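Notes for my bit – library supporters' evening, 28th August

Say hello, thank Bernadette Lemaire for having us. Don't read this out word for word, Caroline!

Start with the book sale, as that's what people know us for. I'd never run one before last December and I thought it was a few boxes on a trestle. Ha! 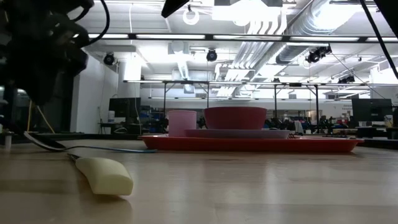
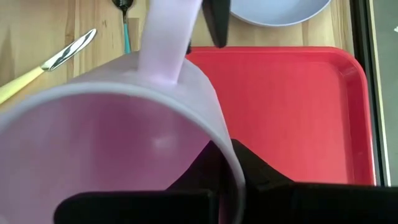
So – 3000 books came in. Cookery, crime, an awful lot of atlases. Hamisi Mrema sorted the crime by how gory it was, which I still think is a brilliant system. (Pause, let Hamisi wave.)

We made 1690 pounds. Every penny went on the large print shelves and the Saston reading room, and if you haven't sat in there yet, do go, the chairs are lovely.

Then the storytime bit. We had 8 families at the first one and I was thrilled with that. Mwanahawa Ogola does all the voices – ask her for the goose.

What I'd like from you tonight: come to the next sale, bring a friend, and if you can lift a box, tell Obadia Massawe before you leave. He's got the sign-up sheet by the door. We're after 50 names.

If there's time, mention the letter to the council about opening hours. Copies are on the back table, please sign one.

Questions, then tea.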